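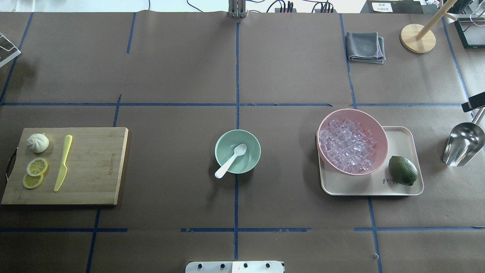

Utilizamos cookies propias y de terceros para mejorar tu experiencia. Si sigues navegando, entendemos que aceptas su uso. Aceptar | Configurar

Vuelve el autobús nocturno a Prilovgate (¡y ya era hora!)

Pues sí, vecinos, lo que llevábamos pidiendo desde el verano pasado ya es oficial: la línea 14 vuelve a circular de noche entre la estación y el barrio de Prilovgate. Me enteré en la panadería, como casi todo en este pueblo, y al llegar a casa lo comprobé en la web de Tranen, la empresa que lleva el servicio. Allí estaba, en letra pequeñita y debajo de un aviso sobre las tarjetas de estudiante, pero estaba. 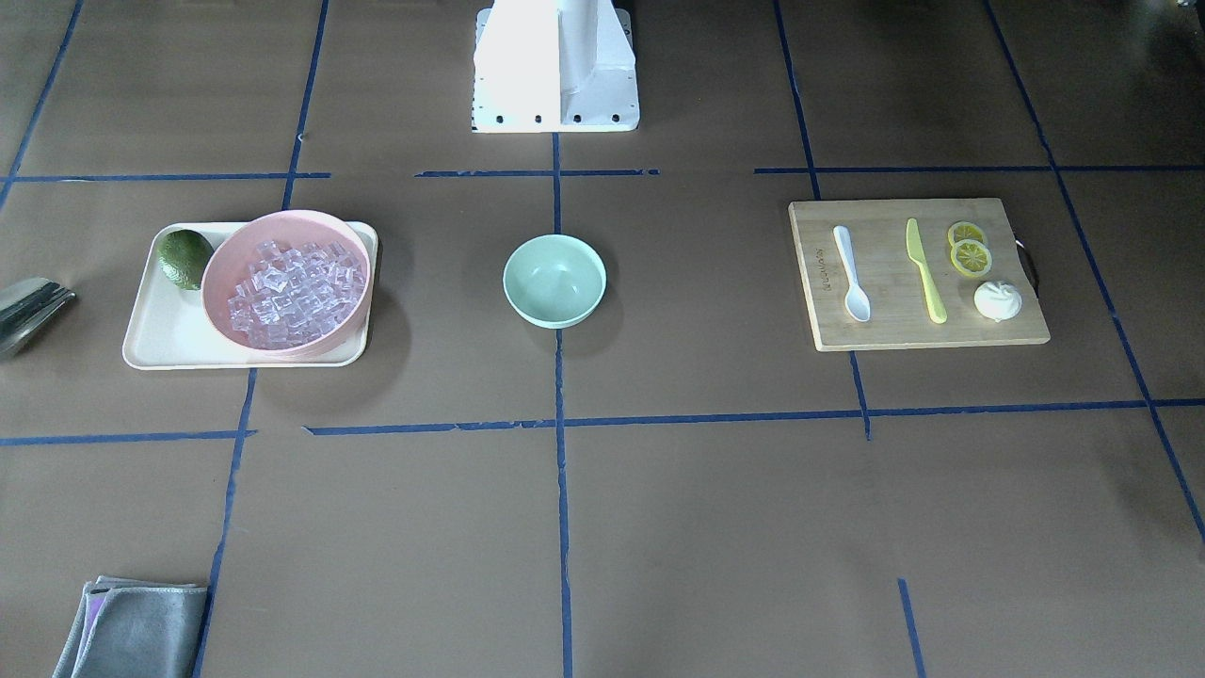
Por Waltraud Janssen
5 de abril

El recorrido será casi el mismo de antes. Sale de la estación, sube por la avenida, para en el mercado y en el centro de salud, y de ahí baja hasta la plaza de Prilovgate. El cambio gordo es que ya no entra por la calle del molino, que sigue levantada por las obras del colector, y da la vuelta por la rotonda de la antigua fábrica Kettler. A mí me viene de maravilla (vivo justo detrás), aunque entiendo que a los de la parte alta les haga menos gracia, porque les toca caminar un buen trecho cuesta arriba.

Habrá cinco salidas cada noche, la última a la 1:44. Lo pongo así de exacto porque en el horario impreso que han colgado en la marquesina de la estación pone otra cosa, y ya he visto a más de uno hacerle una foto. Llamé a Tranen para salir de dudas y me confirmaron que el bueno es el de la web, que el cartel es el antiguo y que lo van a cambiar esta semana. A ver si es verdad.

En cuanto al precio, el billete sencillo se queda igual que el de día y el abono mensual sirve también por la noche, sin suplemento. ¡Esto sí que no me lo esperaba! En la temporada anterior había que pagar aparte, y más de una vez me quedé en tierra contando monedas delante del conductor.

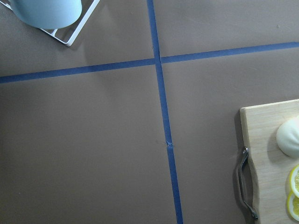 Página 7

Lo que no está tan claro es hasta cuándo dura. El contrato actual llega hasta finales de mayo y después habrá que ver cuánta gente lo usa. En la empresa me hablaron de «periodo de prueba», una expresión que a mí me da un poco de repelús, porque la última vez que la oí fue con el autobús de la piscina y todavía lo estamos esperando. Así que, si sois de los que salís tarde de trabajar, o volvéis del cine, o simplemente os apetece quedaros a tomar la última sin pensar en el taxi, subíos y validad el billete, que luego solo cuentan los viajes registrados.
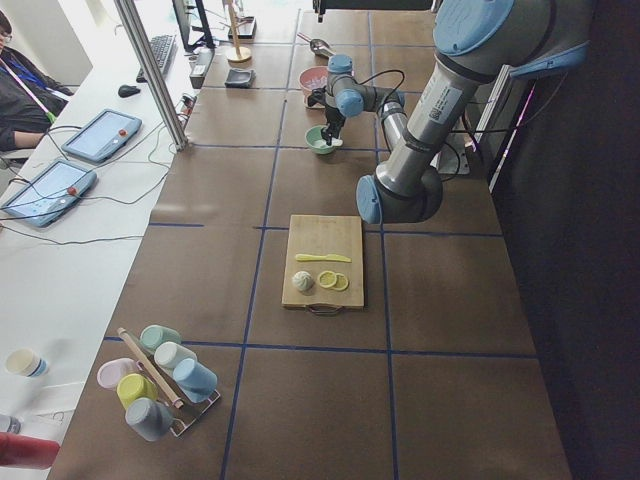

También pregunté por la parada del polígono, la que queda delante de los almacenes Grulent, porque me habían escrito más de 14 lectores con la misma duda (gracias por los correos, los leo todos, aunque tarde en contestar). De momento el nocturno no parará allí. Los del turno de tarde tendrán que seguir andando hasta la rotonda, por un arcén con dos farolas que se encienden cuando les da la gana. He pedido que me expliquen el motivo y me han dicho que lo pasan al departamento de planificación.

Yo pienso estrenar el servicio la primera noche, en la salida de las doce menos cuarto, con mi hermana y una bolsa de pipas. Si alguien más se apunta, nos vemos en el andén del fondo, el que está al lado de los aparcabicis. Y si notáis retrasos o el conductor se salta alguna parada, mandadme un correo con la hora y el sitio y lo voy juntando todo para la próxima vez que llame.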